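Jemer launches the Stay-In List, a printed guide to doing very little at home

4 min read

16/08/2023 - Jemer, the small publisher of household diaries and wall calendars, today releases the Stay-In List, a quarterly booklet for people who have cancelled their plans and would like some guidance on what happens next.

The first issue covers 12 evenings. Each one comes with a supper that can be eaten from a bowl, something to read, something to put on in the background, and a bedtime that the editors describe as "a suggestion, made with love." Evening two is soup. Evening six is also soup, after a long argument in the office about whether anyone would mind.

"I used to make lists of restaurants," said Helju Lūse, who edits the booklet. "I had a very good list of restaurants. Then I noticed that what I looked forward to all week was the bit where I got home and took my shoes off, so I thought I'd better write about that while I still had some expertise."

The Stay-In List began in July as a single photocopied sheet left on the counter at Mekonnen, the café downstairs from Jemer's office. It carried a recipe for cocoa, a short review of a long novel and a firm recommendation to turn the phone face down. The sheets went by lunchtime. A second batch was printed on yellow paper, which several readers told the publisher was a mistake, and the finished booklet has gone back to cream.

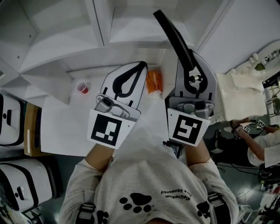 What does an evening from the list involve?

Each evening starts at six with something warm to drink and then moves, without hurry, through supper, one small pleasant chore and whatever you feel like after that. The chore is optional. Past chores have included matching the lids to the containers and deciding, once and for all, about the grey cardigan.

Writer Everaldo Meireles contributes the reading notes. He has been asked to keep each of them shorter than the book in question and has managed it in most cases. His picks for the first issue lean toward mysteries set in cold places, with one gardening memoir for readers who like a bit of suspense about slugs.

"People apologise to me for rereading the same favourite paperback every winter," Meireles said. "I tell them to go right ahead. You already know you like it. That's more than can be said for most of what's on my bedside table."

Food is handled by Albertina Louro, whose cocoa recipe takes up a full page and includes a paragraph about milk that the editors tried to cut and then, having tasted the cocoa, put back. She has also written up her cheese toast, a lentil dish that improves overnight, and a plate of things from the fridge that she insists on calling a supper. Readers with children will find a pillow-fort plan on the back cover. Readers without children may also find it useful.
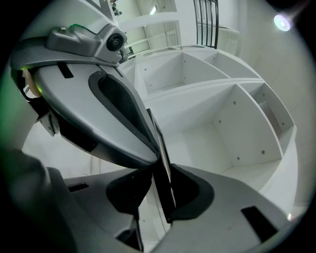 The Stay-In List | Vol. 1, Issue 1 | p. 6

Jemer wishes to make clear that the booklet is not against going out. Marcelino Cordeiro, who looks after sales, goes out a good deal and comes back with a fine colour in his cheeks. He was given an early copy and kept it in his coat pocket through two birthday dinners and a trivia night.

"I read most of it on the bus home," Cordeiro said. "It made me wish I was already there - and then I was, so that worked out nicely."

An app was considered. Clarkska, the design studio that laid out the booklet, drew up a version that would send a cheerful reminder whenever it was time to relax. It was tested in the office for an afternoon, during which everybody became quite tense, and the plan was set aside. The list will stay on paper. It can be folded, leaned on, used as a coaster and lost behind the couch, where it requires no updates.

The second issue is in preparation and will take up jigsaws, baths, letters you have been meaning to answer and the proper way to watch a favourite movie with somebody who keeps asking who that is. Louro is working on dumplings. Lūse has asked for fewer soups and expects to be ignored.

The Stay-In List is available from Mekonnen, from Vestora stationery shops and by mail from Jemer. Subscriptions begin with the current issue and can be cancelled at any time, as can most things, in the publisher's experience.

For review copies, write to Welington Fontes at the Jemer office. He answers in the mornings.

Comments

soupdragon_k: Two soups in 12 evenings is not enough soup.

Maureen P.: Picked this up at Mekonnen with my muffin. Made the cocoa, leave the milk paragraph alone please, she's right about the milk!

tallboy: i liked the yellow paper

Ines: Does the pillow-fort plan work with couch cushions that are attached? Asking for my own living room.

Get the next list by email. We write once a season and never after supper. Enter your address to subscribe.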